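4.2 Soft things and where they live

By the time we came to the third round of home visits, we had grown used to hearing about toy storage as though it were a matter of shelves. Parents would lead us, often a little apologetically, to a tall unit with labelled boxes, and would tell us that everything had its place. It was usually only over the second cup of tea that the other place came up – the bed, the end of the sofa, the basket on the landing – and it was these less official spots that we wanted to understand. Of the 133 households who filled in the first questionnaire, almost 50 named a bed as somewhere that soft toys were sorted, counted or simply tipped out at the end of the day.

Why the bed should be so well liked is not hard to see once one has tried it. It is wide, it is at a kind height for anyone with a bad back, and a plush toy dropped on it makes no noise and rolls nowhere much. A plain sheet helps too, as bright toys show up well against it. Mekonnen, in her earlier notes on the Grudberg flats, called this "the clearing", and we have kept her word for it in what follows. The container that goes with the clearing is nearly always open at the top, light enough to lift when full, and pierced along the sides, so that one can tell from across the room whether it wants emptying (Figure 7).

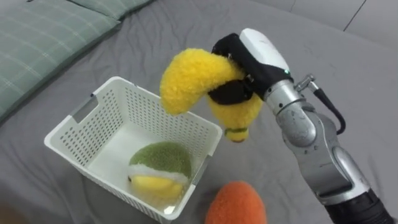
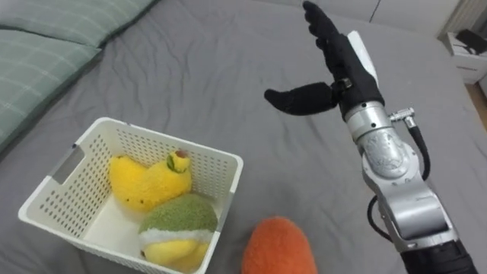

Figure 7. Plush toys and a white perforated basket with a handle cutout, on a bed with a grey sheet.

Plush fruit deserves a short word of its own. It turned up far more often than we had expected, and families treated it in a way quite unlike the bears and rabbits. A bear was put to bed; a banana was put away. Several children at Tondelano kept their fruit together without ever having been asked to, and were rather firm with us when we laid a fuzzy banana among the animals. Its shape matters as well. Rounder toys settle into the corners of a basket and leave room for others, while a curved one tends to lie across the top or hook itself over the rim, and so it was commonly the last in and the first to be taken out again.

We do not wish to make too much of this, for the visits were short and the families very patient with us. Even so, the pattern held in all seven homes we went back to in December, and we return to it in Section 5, where the rim height of the basket is considered.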